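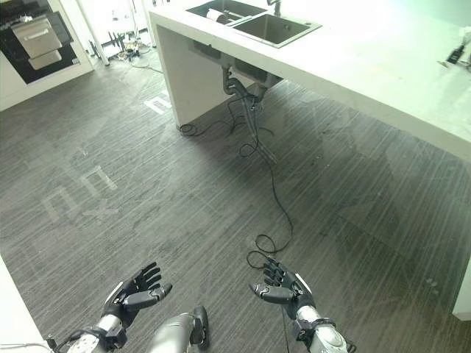
Dilwyn Maddocks asks that the floor items be closed before any purchase order goes out, and that the cable run be priced as its own line instead of being buried under "installation." Agreed. Both changes are in this revision.

Pre-purchase inspection checklist, kitchen test area
Project Bukum – two-handed humanoid, dish handling
Revision for the December budget round

1. Floor and cables

1.1 Walking route free of loose cable: FAIL
Comment: Long black cable crosses the carpet. Reroute along the wall or fit a low cover. Quote requested from Fomard.

1.2 Carpet flat, no lifted seams: PASS

1.3 Drain plumbing under the sink guarded: FAIL
Comment: Pipework is exposed. A removable panel is enough. Budget $300, fitted.

1.4 Fire extinguisher present and reachable: PASS
Comment: By the glass wall. Keep furniture clear of it.

2. Sink and handling

2.1 Sink divider and rim free of sharp edges: PASS

2.2 Drainer rack stable under side load: OPEN
Comment: Test with the rack full and again with one bowl.

2.3 Splash rating of hand and wrist stated in writing: OPEN
Comment: Fumano lists gloves as an option at $382 a pair. Do not order until the rating is confirmed.
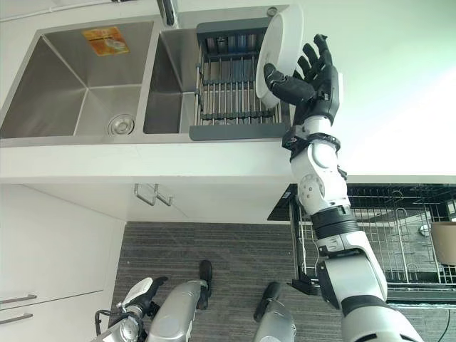 Would it not be cheaper to buy a spare hand now than to wait for one after a failure, Phùng wrote against 2.3. Possibly. The spare is held as an option until the supplier gives a lead time. Finger wear parts are a separate line, at $100 per quarter.

3. Grip and dropped objects

3.1 Test items unbreakable: OPEN
Comment: Confirm the material of every cup and bowl before trials.

3.2 Grip held on emergency stop: OPEN
Comment: Supplier to state whether the fingers lock or release.

3.3 Stop button within reach of the operator: OPEN
Comment: Allow for 4 units, one spare included.

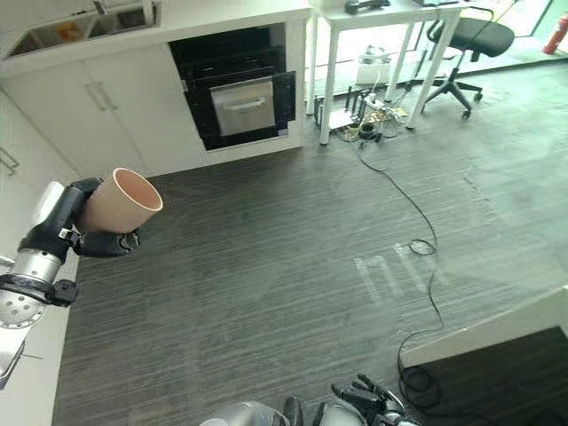 3.4 Clearance to oven handle and table legs: OPEN
Comment: Measure with both arms extended. Record the smallest gap on the sheet.

4. Sign-off

Items marked FAIL block the order. Items marked OPEN block delivery only. Return comments by noon.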